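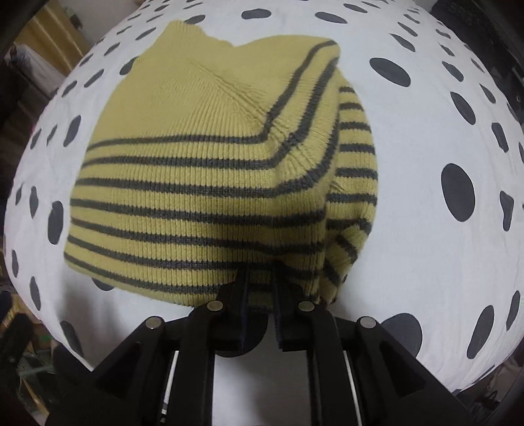

How strict are you with your grip rules for folding knits?

Iritz

Hi all, I've been recording folding demos at home for the Ambrosio project, two handheld grippers, one garment at a time, and I have 182 takes so far. T-shirts and towels went great. Then I got to sweaters and now I'm second-guessing every take!

Our guide is only two pages long and it was clearly written with towels in mind. It says "grasp one layer at the edge, keep both grippers visible, don't correct a grasp once the jaws are closed." Fine. But on a ribbed knit with a chunky hem, what's one layer? The fabric rolls over on itself, and I can't always tell from my end whether I've got the hem or the hem plus whatever was sitting under it. And if I do get two layers, do I finish the fold and mark it, or open the jaws and go again, or trash the whole take?

The other thing is the surface. I work on a bed with a polka dot sheet on it. The guide says "a flat, plain surface where possible." It's neither of those, but I don't have a table big enough for a sweater with the sleeves out. Do I need to redo everything?

I'd love to hear what other people's rules say, especially if they're written down somewhere and aren't just in someone's head (ours mostly are).

Brollent

I went through this exact thing with cardigans last January, so you have my sympathy.

What we ended up with for double grabs: if it happens and you notice, open the jaws, back off far enough that the fabric drops, and re-grasp. Keep the take and tag it "regrasp." We used to throw those out and I think that was a mistake, because then all you have left is a pile of perfect folds and not one example of getting out of trouble. What we do throw out is any take where a free finger or the side of your hand touches the cloth. You'd be amazed how often you nudge a sleeve without noticing. I did it constantly.

If you don't notice until you're reviewing, finish the review, tag it "multi-layer," and leave it alone. Please don't trim the clip to hide it. We had people trimming clips and it took us ages to work out why the starts didn't line up.

For thick hems, our wording is "close on the edge of the garment, at least 3 fingers in from a corner, jaws square to the hem." Corners on knits are floppy and they slide out. Square to the hem matters more than people think. If you come in at an angle you get one jaw on the rib and the other one on nothing much.

And write down which hand goes first. It doesn't matter which, but if you hold with the left and fold with the right in one take and then switch in the next, say so in the notes.

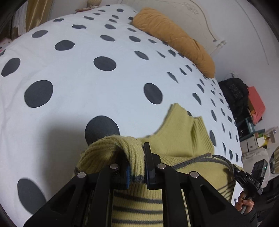 With both grippers on the same garment, I also like a rule about tension. Ours says the fabric between the two can be straight but the ribs shouldn't open up. Knits will stretch a lot before you feel anything through the handles, and then the sweater springs back when you let go and your nice fold has a hump in it. So I lift, pause for a beat, and lower slowly. It feels silly, but my folds got a lot neater.

On the bed: I'd keep your takes. Just make sure "bed, patterned sheet, soft surface" is in the notes for all of them. Ask whoever runs your end before you do a bunch more, though, since "where possible" could mean anything.

Hesard

Redo it on a table. A mattress gives when you push down on it, and that changes how the jaws get under the edge. Patterned sheet is fine imo.

Iritz

Thanks both! Went and asked. They're OK with the bed as long as it's noted and the sheet gets smoothed out before each take, so I'm adding that to my setup list. They're also adding the regrasp tag to the guide, more or less in Brollent's words (hope that's OK). Hesard, I hear you on the mattress, I'm going to try a board under the sheet and see if it helps with the hems.

One thing I'm still stuck on is turtlenecks. Do you fold the neck down first or treat it as part of the body? I'll start a new post for that one.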